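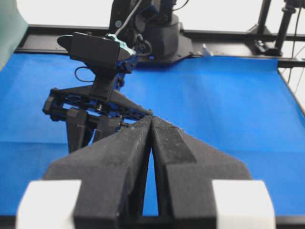 Stikum Opens Second Studio in Camstead With Beginner Pilates and Stretch Program

CAMSTEAD, 2019-09-26. Stikum, the group fitness studio on Policarpio Street, has opened a second location in Camstead and is now taking sign-ups for its fall program of beginner mat Pilates and stretch classes.

The new studio is on the ground floor of the Curkitz Building, next to the public library. It covers 3000 square feet and has two class rooms, a changing area and a small front lobby. Lease papers were signed in June and the work inside was finished this month.

The fall program runs for nine weeks. Each class lasts 40 minutes and is taught on the mat, with no large equipment. Mats, foam rollers, elastic bands and small cushions are provided, and students may bring their own mat if they prefer. Classes are offered in the early morning, at noon and in the evening, and students may switch between time slots during the program as long as there is space.
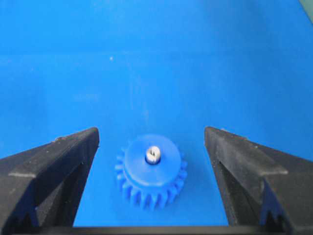

The first three weeks cover breathing, posture and basic floor work. After that, teachers add standing balance and longer sequences. Students who have taken Pilates before can join at week four with the approval of the teacher.

"A lot of people called us over the past year asking for a class where they could start from zero," said Rosalinda Dimaculangan, owner of Stikum. "At Policarpio Street the beginner class was always full, and we had people driving over from Camstead to get on the wait list. Opening on this side of town made sense."

Dimaculangan started Stikum as a single evening class in a rented room. The Policarpio Street studio now has almost 62 classes a month. That location will stay open on its current schedule, and members there may use both studios at no added cost. 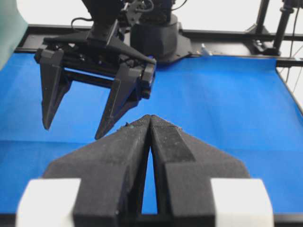 Stretch classes are held in the smaller room and are open to anyone age 16 and up. They are slower than the Pilates classes and include chair options for people who have trouble getting down to the floor. Anyone who is pregnant or coming back from an injury or surgery should check with a doctor before signing up and let the teacher know before the first class.

Students should wear clothes they can move in and grip socks. Grip socks are sold at the front desk. Lockers are free to use during class, but students need to bring their own lock. Parking is behind the building, with the entrance on the library side.

Sign-up is open at the front desk of either Stikum studio. Gift cards and single-class passes can be bought in person.

Media contact: Rosalinda Dimaculangan, Stikum, Curkitz Building, Camstead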